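Rechercher dans le cahier OK

16 janvier 2020, essais encre, suite

Repris le bâton Pledum ce matin. Broyé 19 min sur la pierre de Cù, eau déminéralisée, toujours trop gris. Le Stodel en flacon monte plus vite mais il file sur le papier fin, auréole en deux secondes. Pas convaincu. À refaire avec moins d'eau, 36 gouttes au lieu de ce que j'avais mis en juin (pas noté, évidemment).

Humidité de l'atelier trop haute, le papier gondole dès qu'on charge un peu. Passer le paquet au séchoir la veille, ne plus oublier.

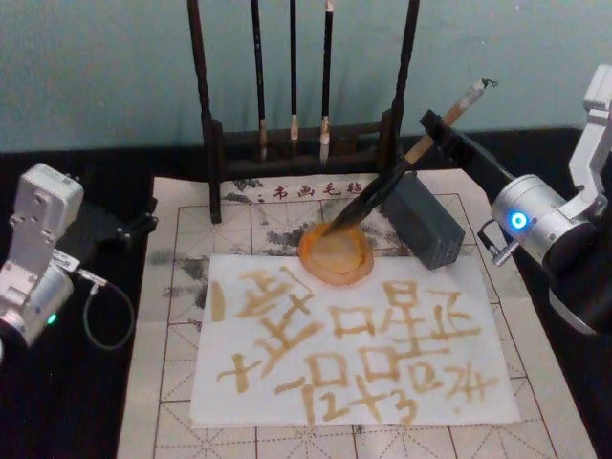 Pour l'encollage : alun + gélatine, deux couches, la seconde très diluée. Lot A correct, lot B cassant au pli. J'ai du laisser bouillir la colle, erreur bête. Jeter le reste du pot. Numéroter les feuilles au dos, crayon dur, PAS au feutre.

Pinceaux : le poil de chèvre garde trop, le loup rend mieux le trait sec. Rincer à l'eau froide, jamais de savon, pendre pointe en bas. Deux viroles à recoller avant la semaine prochaine.

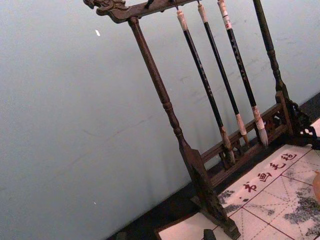 Porte-pinceaux, tête de dragon au bout de la traverse.

Reste la question du noir. Mélange Pledum/Stodel moitié-moitié : beau, profond, un peu brillant en séchant. Est-ce que ça tient à l'eau ? Bande test collée sur la vitre, lire demain. Commande Bromar à passer aussi, papier non encollé, réf. 3,467, prendre 10 feuilles pas plus vu le prix.

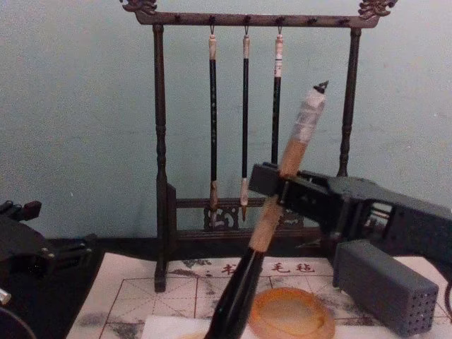 Ekaette Eze trouve que le mélange est une fausse bonne idée : le liant du flacon n'est pas le même, ça va craqueler au montage, et elle préférerait qu'on broie plus longtemps, quitte a y passer la matinée. Elle a sans doute raison. Refaire une bande Pledum seul, broyage doublé, même papier, et comparer les deux sur la vitre.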